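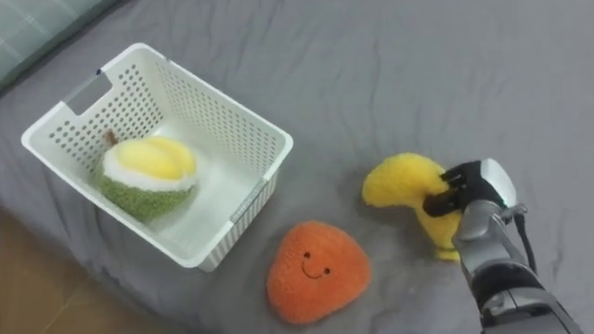
The soft toy is a stuffed figure with a cloth skin, made to be held, squeezed and carried about. Bears and rabbits are the best-known kinds, but the family is far wider than that, and one of its liveliest branches is food! Toy makers have turned almost everything in the kitchen into something cuddly, from the yellow plush banana to the plush durian, a fruit whose real spiky shell few people would want to hug.

Early soft toys were made at home from scraps of cloth and packed with straw, sawdust or rags. Fabric with a raised pile, known as plush, gave later makers a wonderful new material, warm to the touch and good at hiding seams. Today most stuffing is polyester fibre, which springs back after a squeeze and copes well with washing.

Making one begins with a flat paper pattern. The designer Rhona Imrie, who has drawn some 300 patterns for the small workshop Ganomell, builds a simple round fruit from six curved panels, sewn together inside out and turned through a gap left in the last seam. A knobbly fruit may need 12 pieces or more, and getting the points to stand up is a real craft in itself.

Collecting is a hobby for all ages. The Fullholm toy fair, held each December, has two halls, and the smaller one is given over entirely to plush food. Regular visitors include Makis Kourkoulas, whose collection of soft vegetables began with a single felt leek.

See also: Rag doll; Teddy bear; Play food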